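Vatora Automation Users Group
Minutes of the Equipment Care Meeting
June 29, 2025
Recorded by Nabila Sopacua

Present: Hạnh Ông (chair), Fikri Setiawan, Hidayah Ginting, Nabila Sopacua
Apologies: Ilham Lau

1. Minutes of the previous meeting

The minutes of the April meeting were accepted with one correction. The spare wrist cable was ordered by Ms. Ginting and not by Mr. Lau, as had been recorded.

2. Condition of the two-arm cell

Mr. Setiawan reported on the upkeep of the two-arm tabletop cell. The left arm had been losing its home position after long sessions. He traced the fault to a connector at the base, which had worked itself free of its clip. The connector was reseated and the clip replaced. The arm has since been run for 50 cycles with no loss of position.

The chair asked whether the right arm uses the same clip. Mr. Setiawan confirmed that it does, and that the clip on that side was sound when checked. It was agreed that both clips will be replaced together in future.

3. Frame bracing and fingers

Ms. Ginting reported that the crossed bracing cables behind the table had lost tension and that the frame could be felt to sway when either arm stopped quickly. She retensioned both cables at their metal fittings, working in quarter turns and going from one cable to the other so that the frame was not pulled out of square. The work took roughly two hours, including the checks at the end.

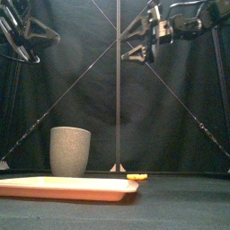

The members discussed how often the tension should be checked. Mr. Setiawan proposed every two weeks. Ms. Ginting considered this too frequent and noted that repeated adjustment brings its own wear. The meeting settled on once a month, with an extra check whenever an arm is removed or refitted. Readings are to be entered in the Plindel log under the heading "Frame" and not in the general comments, where earlier entries have been hard to find.

On the fingers, Ms. Ginting stated that the screws at the finger mounts should be checked before the first run of each day. The arms are to be parked with the fingers open and clear of the table before any hand enters the work area. Power to both arms is to be off, including when work is planned on one arm only.

4. Test objects and work surface

The chair noted that the cup, tray and small yellow piece used in the check routine had been put back in different places by different users. This had made the check results difficult to compare. Ms. Sopacua will write a short placement note and keep it with the log. The table covering is to be brushed clean at the end of each session. No liquid cleaner is to be used near the arm bases.

5. Spare parts

The quotation from Chong for replacement fingers was received and read. The chair asked that a second quotation be requested from Atura before an order is placed. A decision was deferred to the next meeting.

6. Actions

Mr. Setiawan: obtain clips for both arms and fit them.
Ms. Ginting: carry out the monthly tension check and enter the readings.
Ms. Sopacua: write the placement note.
Mr. Lau: request the quotation from Atura.

7. Other business

Ms. Ginting asked that the cell be reserved for her on the morning of the next tension check. Agreed. The chair closed the meeting.

Recent items
Minutes of the April meeting
Plindel log: how to enter a reading
Parking and power-off procedure, two-arm cell
Spare parts request form

Contact the secretary | © 2025 Vatora Automation Users Group | Back to top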